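Teaching a policy to handle glassware: what our ablation showed

tubewrangler
Posted October 2020

Sharing a result I'm really excited about! We've been training an imitation policy for wet-bench chores (picking tubes out of a rack, putting them back, stirring a dish with a glass rod) and the big gain came from how we picked the demos. We had 2,073 of them. Instead of using everything, we kept every demo where the operator fumbled and then recovered, and thinned out the clean ones. Same network, same training time. Failed grasps on clear tubes went from 109 to 29 over the same test set. I ran it again in September with a new seed and it held up!

pivot_joint
Very cool, but I'm not convinced yet. Did you test on a rack the policy had never seen? We tried something close to this on the Skerano benchmark and the gain vanished once the hole spacing changed.

tubewrangler
Fair question. We used 4 racks, one of them held out. The gain was smaller there but still easy to see. I haven't tried Skerano -- it's on my list now.

mossy_servo
I'd push back on "same training time" too. If the thinned set is smaller, each recovery demo gets seen a lot more often. Maybe you're just measuring repetition.

tubewrangler
Ooh, that one stings a little. I matched gradient steps, so yes, each demo comes around more often. I'll run a control with a random subset of the same size and post the numbers, good or bad. For anyone asking about the setup, we work on a plain white table with colored liquids in the tubes, and the arm looks like this:
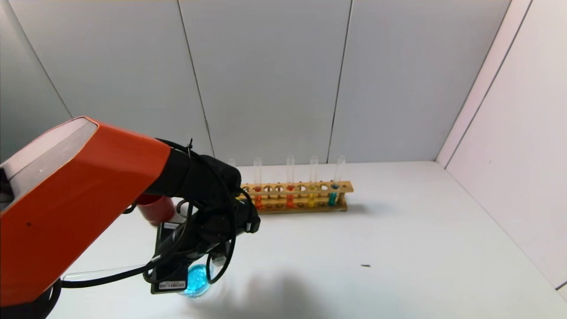
Drovgate wonders whether the random subset is even the right control, and would rather see the recovery demos kept and the clean ones swapped out a few at a time, so you get a curve and can see where it bends.

tubewrangler
I love that idea. More compute, but I can queue it this week.

pivot_joint
Do both! And please report the held-out rack on its own line this time, I don't trust averages over racks.

mossy_servo
Seconding the separate line. If the random subset lands anywhere near 29 I'm going to be insufferable, fair warning.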